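September, second rig log, evening

Changed the task on the two-arm cell today. The old one (single object, fixed start pose) had stopped teaching the policy anything. Karel has 378 usable episodes of it and the curve has been flat since the last training run. Nkrumah Akpalu wants variation in where things start and which arm does the work, so the conveyor is now the middle of the cell and the bins stand at its ends. The small bin is at the far end, under the wrist, and the large one is at the near end with its open front facing out.

Spent the first part of the morning on the grid. Every bin position in the metadata is given as a cell plus an offset, and the tape is the only reference the operators have. The big bin does not fit in one cell and ends up over a line. I am recording it by the front left corner and have written that into the sheet.
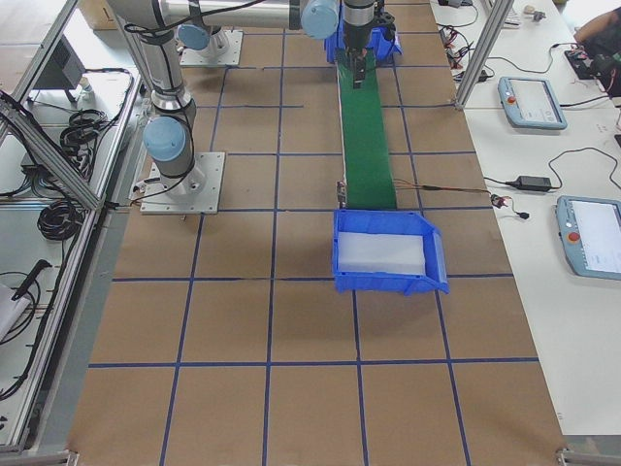
Collection notes

Two operators, one pendant each. Episode starts on a verbal call and ends when both grippers are clear of the bins. Anything stopped by a pendant goes into a separate folder and is not trimmed. Ponmont's loader drops the last few samples of each episode if the timestamps do not close properly, so we now hold still for 4 seconds before ending the recording. This costs time but we lost a good part of a batch to it last month.

Joint states and camera streams agreed to within a tick on every file I checked. Gripper width is still logged as a command and not as a measured value. I have asked Kyei for the measured one twice. Without it the model cannot tell a closed gripper from a gripper closed on something, and that is most of what we want it to learn.

Push buttons are the current objects, set on foam in the bin. They are a fair choice: round cap, square base, two colors to put in the language label. The instruction text names the color and the arm. For these episodes the left arm reaches into the bin and the right stays open over the paper.

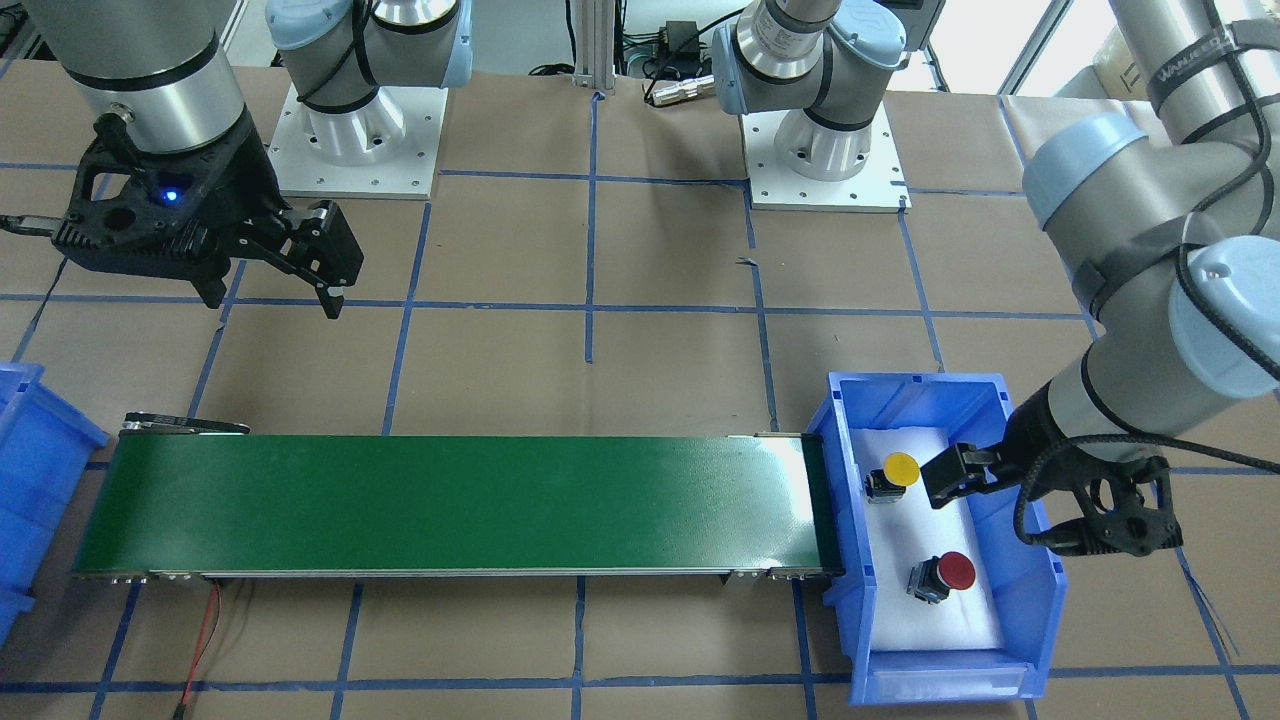
Labels are the weak point. The two operators wrote "pick," "grab" and "take out" for the same motion, and one batch has the arms swapped because left was read from the operator's side of the table. I fixed those by hand and put the rule at the top of the sheet: left and right are the robot's. Seven episodes were thrown out, all for the wrong color in the text. The motion in them was fine, and I may relabel them later.

Total in the new folder is 411 including stopped runs. Upload to Stendholm started at 6:40 p.m. and was still going when I left.

To do: measured gripper width, a fixed verb list, a second foam insert with the button positions changed. Ask Nkrumah whether stopped runs count toward the target.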